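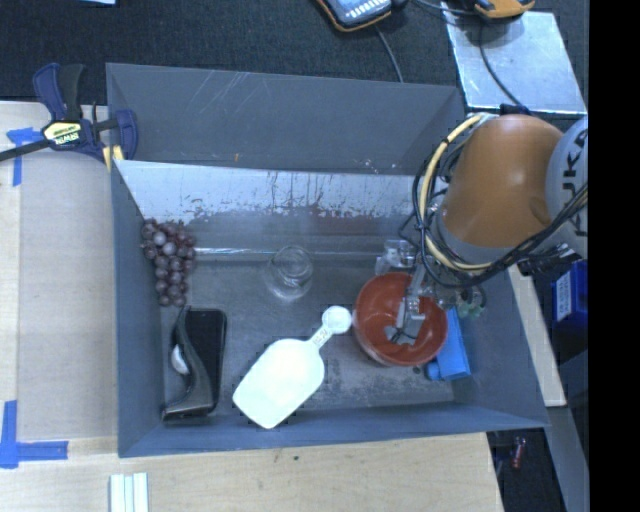 Storing split logs and kindling for sale to campers
Posted by Nicanor Cáceres, 2018-10-02

We have a small wood next to the Canden campsite and sell split ash and birch to visitors from a stall by the gate. Up to now it has all gone out in nets, and I want to stop using nets. My plan is to keep the logs loose in open-topped bins and let people fill a bag at a set price. A large grey bin with straight sides, like the one with the grapes in it, is the sort of shape I have in mind, but the finish on the sloped part at the back of that one has worn into ragged dark patches and the floor is scuffed. I would expect logs to be harder on a bin than fruit is. Does the wear matter, or is it only looks? The other choice is slatted timber boxes made from our own larch, which would take me most of the winter. We open again in April and sold 710 nets this season, so whatever I pick has to stand up to that. The stall has a roof but no sides, and the rain mostly comes from the west.

Ulises Daza

Wear on the inside wouldn't bother me. Damp would. Solid-sided bins are fine for logs that are already dry and will be sold within a week or so, but if rain blows in it sits in the bottom and the lower layer soaks it up. Then you are selling wet wood to people who want a fire that evening, and they come back to tell you.

I run a stall on the Montecinos road and went over to slatted boxes 4 years ago. Larch is good for it. Leave a finger's width between the slats, put the box up on two bearers so air gets underneath, and have the front lower than the back so children can reach in. Screw it, don't nail it, because you will be replacing slats. I do one or two a year, always at the front where people drag the logs out.

Build 3 boxes to start with and see how you get on. One for ash, one for birch, one for kindling. Don't mix the ash and birch. Campers will stand there picking out all the birch for the bark and leave you with the rest.

Get a moisture meter as well if you haven't got one. Split a log and test the fresh face, as the outside tells you very little. I don't put anything out over 20 per cent.

Mosetti

just drill holes in the bottom of the bins. did mine with a 12mm bit, took ten minutes. stand them on a pallet. never had wet logs

Nicanor Cáceres

Thanks both. I'm going with slatted boxes for the logs, and I might try a drilled bin for the kindling as the small pieces would drop through slats. Ulises, what do you charge for a bag, and do you supply the bag or do they bring their own?

Ulises Daza

They take a paper sack from a hook and it is included in the price. I bought 200 and they lasted the summer, as plenty of people bring the same one back. They go soft if they get rained on, so keep the spares indoors. I won't give you a price, as what I get on a main road won't be what you get at a campsite gate. Weigh a few full sacks first and work it out from what you were getting for a net. Some people fill a sack far better than others, so go by the heaviest one.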